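My grandmother's sourdough starter was called Furnel, and I killed it in October.

I should say that I didn't mean to. I had it for 4 years, which is longer than I've had any houseplant or most jackets. It lived in a jar behind the oatmeal and asked for flour and water once a week. Then I took a trip, and then I had a cold, and then I simply stopped making eye contact with the jar.

When I finally looked, the top had gone pink. Pink is the color every bread forum agrees on. There are threads 38 pages long where people argue over the right kind of rye, and the same people will line up in perfect peace to tell you to throw out anything pink.

So I threw it out. Then I had to call my cousin Nanami, who has the only other living piece of it, and ask for some back. She was very kind about it for about a minute. After that she wanted to know what flour I'd been using, and I said "the one in the bag," and there was a silence I'm still paying for.

She mailed me a spoonful, dried and crumbled, in an envelope that looked like evidence. You add warm water and wait. On the first day it did nothing. On the second day it smelled like a gym bag. On the third there were bubbles, and I texted her at six in the morning, which she has not answered. 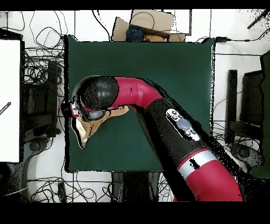
The first loaf came out at 396 grams and could have held a door open. I ate it anyway, with a lot of butter — I felt I owed it that much. The second one was better. It had a hole in the middle big enough to lose a tomato slice in, but it was bread.

I've set a reminder on my phone now. It goes off in the evening and says FEED HIM, and I've already had to explain it once at dinner with Villads and his parents.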